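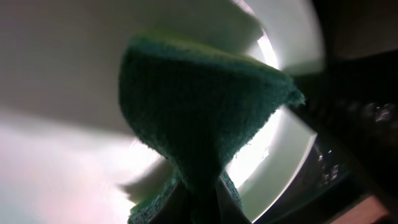

Green scrub sponge, close up

Search this site... Search

How to Letter Your First Comic by Hand

I love lettering. I love it more than drawing, which I know is a strange thing to admit on a comics page, but give me a finished page of inks with empty skies and I'm happy for the whole evening! If you have a story drawn and you've been putting off the words, come on in. You can do this with a pencil, a ruler and one decent pen.

What you'll need

A ruler, or an Ames guide if you can find one
A hard pencil (2H is my favorite)
A waterproof pen, medium tip
White paint or a correction pen
Tracing paper, lots of it

Step 1. Cut your script

Read every line out loud before you pick up the pencil. My first book, Dundley, was a 20-page ghost story, and in the first draft the lighthouse keeper talked so much you could hardly see the lighthouse. I crossed out half of what he said and he got a lot scarier. If a balloon needs more than 20 words, try splitting it in two, or see if the drawing already says it.

Step 2. Rule your lines

Draw light guidelines for the letters, with a gap between rows a little smaller than the letters themselves. Keep the same spacing on every page. Check it against page one each time you start a new sheet - it drifts when you're tired.

Step 3. Place the words on tracing paper

Tape tracing paper over the art and rough in all the dialogue for the page. The first person to speak should be on the left, or higher up. Follow the balloons with your finger from panel to panel. Did you go the right way? Now hand it to a friend and watch where their eyes go.

Rhiannon Edwards taught me to do this step for the whole book before inking a single word, and I have never gone back.

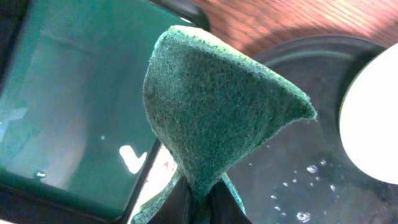
Once the placement works, slide the tracing paper under the page if you have a light box, or just copy the positions by eye.

Step 4. Ink the letters, then the balloons

Words first, always. Use plain capitals and save the "I" with bars for when a character is talking about themselves. Go slowly, lift your wrist, and turn the page if a curve feels awkward. Then draw the balloon around the finished words, with more breathing room than you think you need. Point the tail at the speaker's mouth and stop it well short.

Step 5. Sound effects!

The best part! Draw these as big block shapes and let them tip, stretch or crash into the panel border. In Busard I let a door slam run across both pages of a spread and it's still my favorite thing in the book.

Step 6. Fix and scan

Paint out the wobbles, let it dry, and letter over the top. Scan at 600 dpi if you can for black and white work, and 300 for color. Zoom in and read every balloon one more time for spelling.

Next up I'll be doing caption boxes, including the torn-paper kind for letters and diaries.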